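How I Collect Dish-Handling Demos (and How You Can Too)

If you've been following along, you know I've been trying to teach a policy to move dishes between a dishwasher, a sink and a drying rack. The training code was the easy part. Getting good examples to feed it took most of my November, and since a few of you wrote in asking how I run a recording session, I figured I'd put the whole routine on one page. You'll need an arm or two you can teleoperate, a head view and a wrist view, a real kitchen counter, and a lot of plates you don't love.

Step 1: Decide what one example is

Write this down before you switch anything on. My first batch was a mess because some episodes started with the gripper already holding a plate and others started with the arms parked way down low. Now every episode starts with both arms below the edge of the countertop and the dishwasher open, and ends with the plate let go and the hand backed off. I keep that definition on a sticky note next to the keyboard -- it sounds fussy, but you'll forget it by episode 30 otherwise!

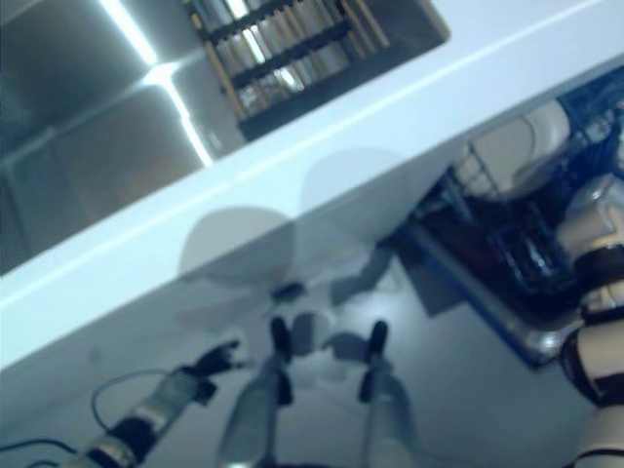 Cultesik Workshop Notes, Issue 2

Starting low like that means the policy has to learn the approach as well as the grab. It makes each episode longer, and I think it's worth it. If you begin with the fingers an inch from the plate, you'll get a model that's great at the last inch and clueless about everything before it.

Step 2: Check every view before you record

Move each arm through its whole reach and watch the feeds while you do it. You're looking for moments when the arm blocks the thing it's supposed to be working on. Some blocking is fine (you can't avoid it, and the other view usually covers for it), but if both views lose the plate at the same moment, shift something now. Then look at your cables. Mine have a talent for sneaking into places I didn't plan, so I do a slow wave with each arm and make sure nothing pulls tight.

I also wiggle every finger, one at a time, and compare it with what the log says. Do this with the hand well away from the dishes. I once recorded a whole Saturday with one finger channel swapped for another, and all 286 of those episodes went in the trash. Two minutes of wiggling would have saved me the day.
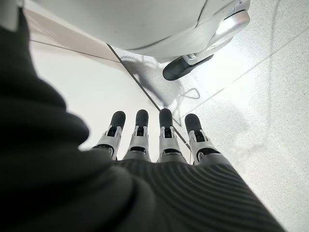

Once the fingers check out, I record a short throwaway episode and play it back all the way through. Make sure the video and the joint readings line up. An easy test is to tap a fingertip on something solid: the stop in the motion and the stop in the picture should land together. If they don't, fix the clock problem first. You can't train your way around it, believe me, I tried.

Step 3: Drive slowly, then stop being so careful

When you start teleoperating, go slower than feels natural. Pauses are okay, but long dithering ones are bad, and the model will happily copy them. I delete anything where I hover in one place trying to make up my mind. After the first dozen or so you'll loosen up and your motions get smoother, and those are the keepers.

For the rack, I come in from over the counter with the plate already turned the way I want it to stand. Turning it at the last second knocks into the wires. Leave another plate standing in the rack for plenty of your episodes, too, or the policy will only ever know an empty one.
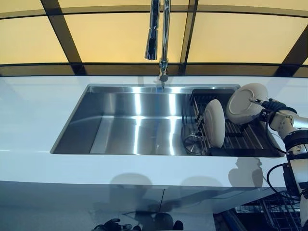 Holding a plate just above the rack, with another already standing in it.

Step 4: Change things on purpose

My first 400 good episodes looked so much alike that the trained policy fell apart when I slid the rack over by a hand's width. So now I change one thing every few episodes: where the rack sits, which slot I aim for, which way the plate faces, whether the lights are up or down. Shiny steel and a glossy counter look totally different when the light changes, and you want that in your data. My buddy Valentin Lemaire shuffles a stack of index cards to pick his changes, and I've stolen the idea.

Keep your mistakes, too, as long as you recover from them. If the plate bumps the wire and you back up and try again, that's gold. If you drop it, tag it as a failure and put it in its own folder.

Step 5: Mix up your grips
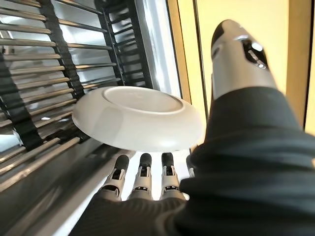 Words and recordings by the Cultesik bench

With a hand that has fingers and a thumb, there's more than one good way to hold a plate. Fingers under and thumb off to the side gives you a lot of support, and a pinch at the rim gets you into tight slots. I record both, but I tag them separately, and I try to keep one grip per episode. When I mixed them freely with no tags, the policy kept picking something halfway between the two, and halfway between two good grips is a pretty bad grip.

Step 6: Sort the same day

Do the sorting before dinner, while you still remember which takes felt wrong. I watch everything at double speed, mark each one keep, fix or toss, and add a one-line note. My current set has roughly 300 keepers, and it already beats the bigger, sloppier set I started with.

Back up the raw files before you trim anything. Next time I'll go through how I split the set for training and testing, and why the rack position has to be part of that split.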